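Herurwood Community Workshop
Monthly fire and electrical checklist, with comments
Checked by: Apinya Nuchit
Month: May

1. Fire exits clear, inside and outside – YES
Comment: The back door opens well. Outside there were two bicycles against the wall, I asked the owners to move them and they did.

2. Extinguishers in place, pin and seal present – YES
Comment: The Drenico one near the sink has its needle in the green. The label is hard to read now, please order a new label.

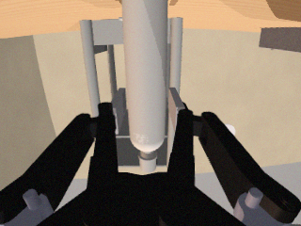

3. Emergency lights tested – NO
Comment: The lamp above the stairs stayed on for 9 minutes only. The battery must be changed before the next check.

4. Extension leads – PARTLY
Comment: Lead 303 has a small cut near the plug. I took it out of use and put it in the red box. One heater of 3,000 W was connected to a lead which was still on its reel. Please unroll the lead completely, or better, use the wall socket.

5. Smoke alarms sound when tested – YES
Comment: All were loud enough. The one in the corridor is dusty.
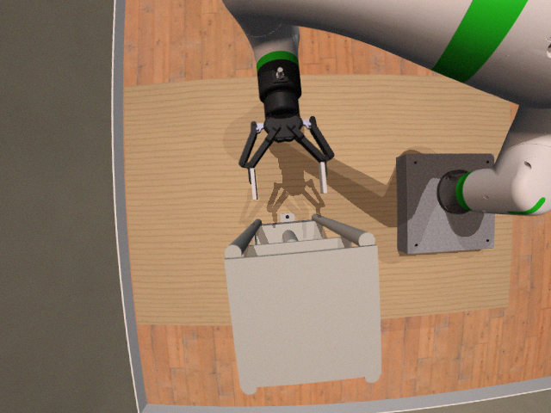 Herurwood checklist – page 8

6. First aid box complete – NO
Comment: Eye wash is out of date and there are no large plasters. Rodrigues will order both.

7. Fire doors close by themselves – YES
Comment: The kitchen door is slow in the last part, but it closes. Jukov came to adjust it in the morning and I find it better than before.

8. Evacuation plan on the wall – YES
Comment: It still shows the old meeting point. The new one is by the car park gate.

Signed: A. Nuchit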